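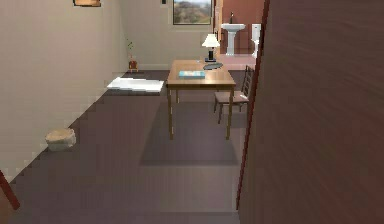

Werkstatt > Notizbuch > Antriebe und Tore
Start Notizbuch Ersatzteile Archiv Kontakt
Abgelegt unter: Rolltore, Federn, Laufendes

Juli, kurz nach halb acht

So, der Kaffee läuft und ich schreibe das lieber gleich auf, bevor wieder alles durcheinandergeht. Das Rolltor aus Busau steht seit gestern auf dem Prüfstand, und es quietscht immer noch! Wian meinte, es sei die untere Führungsschiene, ich hatte auf das Lager links an der Welle getippt. Haben beides saubergemacht und neu gefettet (das helle Fett, von dem dunklen ist nur noch ein Rest in der Dose). Quietscht weiter, nur etwas tiefer, wenn man so will.

Danach Dauerlauf mit dem Mokoena-Antrieb, eingestellt auf 500 Zyklen. Bei 200 hat er abgeschaltet, Motor viel zu warm. Erst dachte ich an die Endlage, aber die war in Ordnung. Rizwan hat dann am Steuerkasten gemessen und eine Klemme gefunden, die nur noch halb saß. Nachgezogen, abkühlen lassen, neu gestartet. Läuft jetzt, während ich das hier tippe, und klingt gut.

Offen:
- Laufrollen für Clasatstead bestellen, 32 Stück, und zwar die mit der langen Achse! Letztes Mal kamen die kurzen.
- Annatjie fragen, ob die Federn schon beim Uriner-Projekt liegen oder noch im Regal hinten.
- Lichtschranke am Prüfstand neu ausrichten, die löst bei jedem Staubkorn aus.

Nachtrag, 14 Uhr: Sipho hat sich die Welle angesehen und sie läuft tatsächlich unrund, man sieht es erst, wenn man sie ganz langsam von Hand dreht. Also lag weder Wian richtig noch ich, na gut. Ausbauen müssen wir sie sowieso. Tumelo, falls du das hier vor mir liest: bitte den Behang vorher abstützen und die Feder ganz entspannen, die hat noch 7 Umdrehungen drauf. Den Spannstab habe ich dir an die Werkbank gestellt.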